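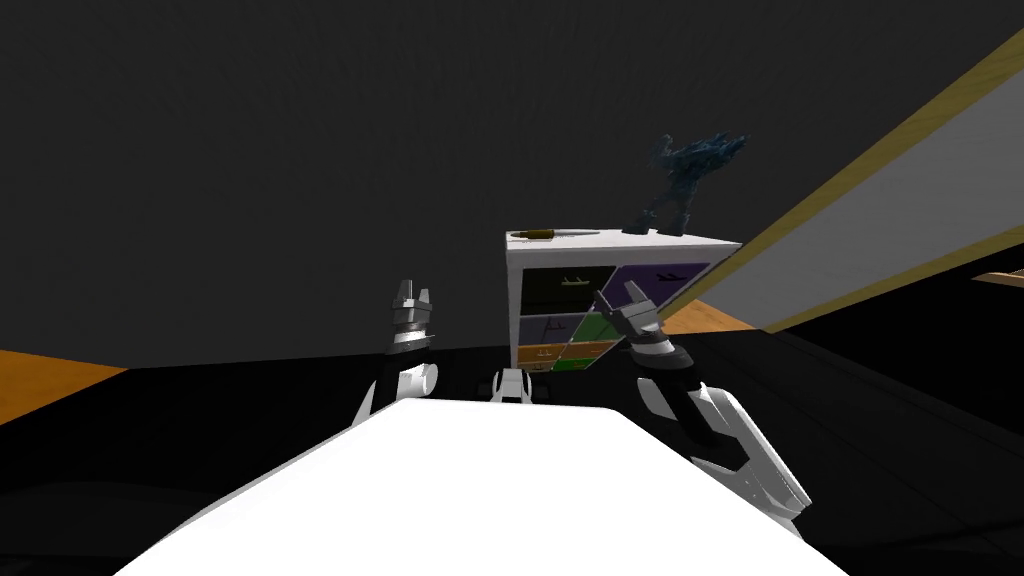 The Second Life of the Kitchen Cabinet

The cabinets in Kamran Soltani's shop come in by the truckload, most of them from kitchens that were less than 30 years old. He takes the doors off first and stacks them by width. The boxes go against the back wall until somebody wants them.

Soltani runs Salehi Salvage, named for his mother's family, out of a former feed store in the town of Hurnard. He sells used kitchens to landlords, first-time buyers and people fixing up a garage. A full set of base and wall units goes for 400 dollars if the buyer hauls it away. New ones of the same size would cost several times that at the home center out on the highway.

"People think the wood is what wears out," he says. "It's the hinges. Then it's the drawer bottoms. The box will stand there as long as the roof does."

Most kitchens are torn out because the owners are tired of them. Styles change, a house gets sold, and a crew with pry bars can clear a room before lunch. Soltani pays a few contractors to slow down and use a screwdriver. A cabinet that was screwed to the studs comes off the wall in one piece. One that was glued to its neighbor often doesn't.

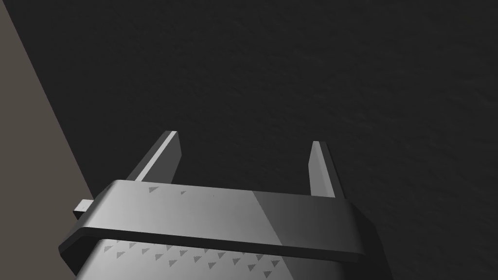
Close work at a dark surface.

The repairs are simple, but they take time. Stripped screw holes are drilled out, plugged with a glued dowel and drilled again. Sagging shelves get flipped over. Doors are washed with dish soap and warm water, sanded lightly and primed. Soltani will not paint over grease, and he has sent doors back through the wash three times before he liked the feel of them.

Sizes are the harder part. Base cabinets follow a fairly common height and depth, but widths are all over the place, and a kitchen built for one room rarely drops into another. Buyers are told to bring a drawing with the window, the stove and the pipes marked on it. Soltani keeps a pad of graph paper on the counter for those who forget.

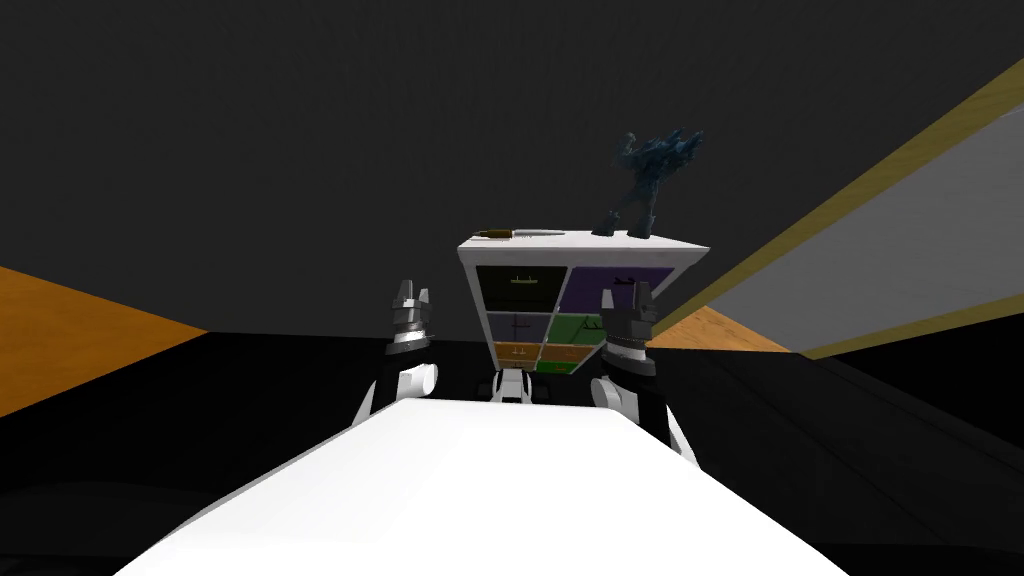

Image: Closum

Last year the shop sold 1236 cabinets – his best total so far, and more than the feed store's old floor was meant to hold. In June he rented a second building on Jasudus Road, mostly for countertops and sinks.

Not everything finds a buyer. Corner units are slow, and so is anything built for a wall oven. One tall pantry has been by the front door for 13 months. Soltani has marked it down twice, and for now he keeps the paint cans in it.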